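Moving to Trarndale, week two

The strata by-laws for our building in Trarndale run to 256 pages, and I've now read more of them than I have of Middlemarch. Towels may not be visible from the street. Basil is permitted – tomatoes need a form.
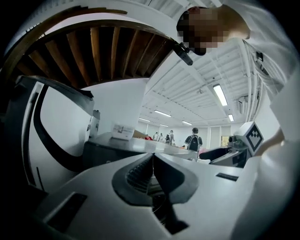
White plastic, grey pad, Thursday.

I rang Rosemarie Kohlhase in the office to ask about the tomato form. She said it was with Ewurabena Dankwa, who said it was with Rosemarie. My cherry tomatoes are meanwhile living in the bathroom like fugitives, and the removalists have sent a bill for $2,289, including a surcharge for the stairs. We have two flights. I'd have thought stairs were their whole line of work.
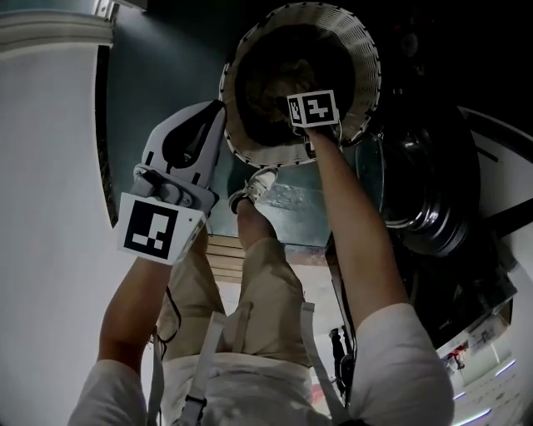

Things I've learnt about the bins

Yellow lid goes out fortnightly, on whichever week I've forgotten. The green one belongs to number two, and she'd like it back.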